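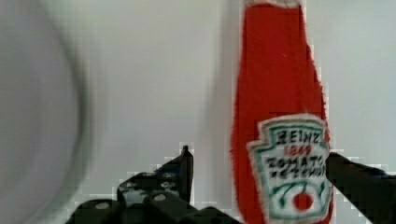 Ticket 433
Opened: May 26, 2024
Product: Astinell built-in single oven
Bought from: Cudano, Citwood branch
Status: Open
Subject: Oven says it is up to heat when it isn't

Customer, first message

The oven beeps to say it has reached the set temperature and it hasn't. I have suspected this since October, when it went in, and I've put up with it all winter on the grounds that I might be the one at fault. I no longer think so. We had family over for lunch yesterday and the chicken went in at the beep, had its full time plus extra, and was still pink at the bone. The potatoes were pale and soft. Everyone ate late and was very polite about it.

I paid £582 for this oven. The old one, which came with the house and had a door you had to shut with your knee, roasted a chicken perfectly well.

Before you send me the standard list, I have already done the following:

Turned it off at the wall, waited, turned it back on. No change.
Checked the door seal all the way round with a strip of paper. It grips everywhere.
Taken out the spare shelf and the big tray that lives in the bottom. No change.
Tried fan, top and bottom heat, and the setting with the wavy line that the booklet calls "gentle". All of them beep too early, gentle worst of all.
Read the booklet. The page on heating says the oven "may vary". I would like to know by how much before it counts as broken.

Cudano Support, first reply

Thank you for getting in touch and we are sorry to hear about your lunch. Please could you measure the temperature with a separate oven thermometer on the middle shelf, with the oven empty, and tell us the reading at the beep and again later. Please also confirm that the oven is not on the same socket as another appliance.

Customer

It's wired in, there is no socket. Your fitter did it.

I bought a Rangel thermometer, the hanging sort, which I mention only so that it goes on the record that I've now spent more money on this. Results below. I set the oven to 220 each time and started from cold. 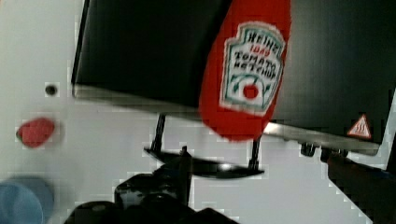
First go, fan: 189 at the beep. It crept up after that and did get to 220 in the end, but I had finished a pot of tea by then.
Second go, fan again: much the same at the beep.
Third go, top and bottom heat: lower again at the beep, and slower to catch up.

So it does get there. It just tells you it has arrived long before it has. I opened the door only to look at the thermometer after each beep and I was quick about it. I'm aware you are going to say that opening the door lets the heat out. The glass is clear enough that on the third go I read it with a torch and the door shut, and it was still wrong.

Cudano Support, second reply

Thank you for the detailed readings. Some difference between the air in the oven and the sensor is normal during warming. We would suggest allowing the oven more than 10 minutes after the beep before putting food in. There is also a setting that corrects the temperature, found by holding the clock button until the display flashes. Please raise it by one step and test again.

Customer

With respect, if I have to wait after the beep, what is the beep for?

I've found the setting. It isn't in my booklet. I raised it one step and ran the same test. The reading at the beep was a bit better, but when the oven settled it ran hotter than it should, and a tray of shortbread caught at the edges. So now it's wrong in both directions. I have put it back as it was. The shortbread went to the neighbour's children, who don't mind.

It seems to me the sensor is either faulty or in the wrong place, and turning everything up to hide that is no sort of repair. I'd like somebody to come and look.

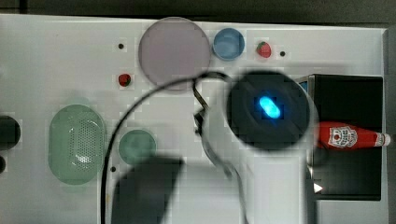
Cudano Support wrote back that a correction setting would not cure an early beep on its own, and that a visit could be booked under the guarantee at no charge. The engineer would bring a replacement sensor and run the same three tests before and after fitting it. In the meantime they asked for the serial number, printed inside the door frame on the left, and for the oven to be left on its original setting.

Customer

Serial number sent by separate message. It was on the right.

I'll take the visit, any morning. Please ask the engineer to wait for the oven to heat from cold and not just press a few buttons and tell me it's fine, as happened with our last washing machine. I'll keep the Rangel hanging in there so we are both reading the same thing.

Please also leave this ticket open until I have cooked a chicken in it.

Status: Waiting for engineer visit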